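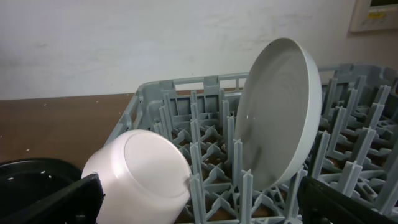
Workshop Notes: The Dish Rack Arm

The arm on the back bench at Stockdale now has its wrist camera and both new fingers, and the job it is being set up for is loading a dish rack. Glenys Pilkington has been running it most evenings since the start of July. The test pieces are a white cup, held base outward by the two black fingers, and a shallow white dish that stands on edge between the pegs.

Glenys picked the gray plastic rack over the wire one we tried first. The pegs are tall and close together, so a plate has to come down nearly straight or it catches. White dishes against a pale rack are also hard for the software to separate, and she wanted the hard case early.

The controller is the Kurnik board from last year's plotter, moved into a new case. Beryl Ellwood rewrote the grip routine so that the fingers close in 2 stages: a light touch, a short wait, then the hold. Before that the cup tended to turn in the fingers on the way up. The log stood at 1,341 attempts when this issue was put together, with 957 marked good. Most of the bad ones are plates let go too high. A few are the camera losing the rim of the dish, and Beryl would like to try a different exposure setting before anyone moves the lamps.

Still to do:

Print a second set of fingers. The files are in the Ovwood folder, version 11. Please don't use the older ones -- the screw holes are in the wrong place.

Reroute the camera cable so it stops rubbing at the elbow.

Find more bowls. Plain ones with a foot ring are best, any color, chips are fine.

The arm runs from 6:30 p.m. If the power strip is on, keep your hands off the bench and ask Glenys before you move the rack, as the positions are measured from its front corner.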